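Speaker notes: Do we believe the kitchen surveys?

Talk for the Ristham food waste evening. Slot is 10 minutes plus questions. Keep water on the lectern, not on the laptop table.

Slide 1. Title

Say thank you for having me. Say I was asked to speak about how households can throw away less, and that I'm going to spend most of the time on whether we know how much they throw away in the first place. Pause for groans.

Slide 2. The number on the leaflet

Hold up the Harow leaflet. Read out the headline: homes that kept a food diary cut their waste by a third. Ask for hands. Who has seen this leaflet? Who has quoted it? I have quoted it, in this hall, so I'm in no position to be smug.

Go slowly through where the third came from. 282 households signed up. They filled in a diary for 2 weeks in August, then again 6 months later. The drop is the difference between the two diaries. There was no weighing of bins at either end. Ask the room what else might differ between August and February. Someone will say salad. Salad is a good answer. So is school holidays, so is having visitors, so is being thoroughly fed up with a diary by the second go.

Slide 3. Where the food goes 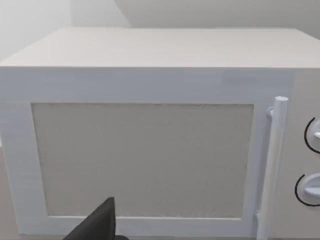

The microwave: home of the reheated leftover, and a blind spot in the diary.

The diary had a box for "leftovers eaten" and a box for "leftovers thrown away". Reheated rice, half of it eaten, the rest scraped out: which box? The guidance sheet says to use your judgement. I rang and asked, and was told most people ticked "eaten". Fine, but then the figure for eaten leftovers is partly a figure for leftovers that got warm.

Don't get stuck on this slide. Last time I did four minutes on rice.

Slide 4. Who fills in a food diary?

People who like filling in food diaries. Get the laugh, then be serious about it. The households answered an advert in a newsletter on cutting waste. I would expect them to have less waste than their neighbours to begin with and to be keener to report an improvement. Both of those might be wrong. The report doesn't let us check either, and that bothers me more than the size of the effect.

Also: how many finished the second diary? The report says "the majority". I've asked for the number twice. If anyone here worked on it, please come and find me, I'd be delighted to be corrected.

Slide 5. Liquids
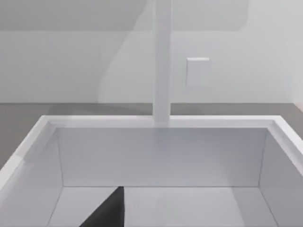
Milk, soup, gravy, the end of a tin of tomatoes, cold tea if you count drinks. The Harow diary leaves all of it out. The Gape study put it in, using a measuring jug, and got a much higher total per household. People then wrote to the local paper saying Gape was a wasteful town. I doubt it. Gape had a jug.

This is the main point of the talk, so say it twice if the room looks sleepy. Two places that measure different things can't go in the same league table. We did put them in the same league table. It's on the back of our own leaflet.

Slide 6. The app

Someone will ask about Cakura. Better to get in first. It sends you a reminder before food goes off and gives you a monthly score. I used it for a while. My score improved steadily, mainly after I stopped entering the things I forgot to eat. I'm not accusing anyone else of that, but I'd like to see the score set against a set of kitchen scales before we spend money on a licence.

If pushed: no, I don't think it does any harm. Yes, the reminders are quite nice.

Slide 7. What I'd accept

Weigh the caddies. Do it in the same month each year. Include some homes that were never told about the scheme. Publish how many dropped out. It's dull and costs more than leaflets, and it may well show that the diary does something after all. I'd be pleased, if surprised.

Slide 8. Questions

Likely ones: composting (does it count as waste? Harow says no, Gape says yes, sigh), supermarkets (not my subject, say so), and what I do at home. Answer to the last: smaller pan of rice.

Leave the leaflet on the table by the door and collect it afterwards, it's my only copy.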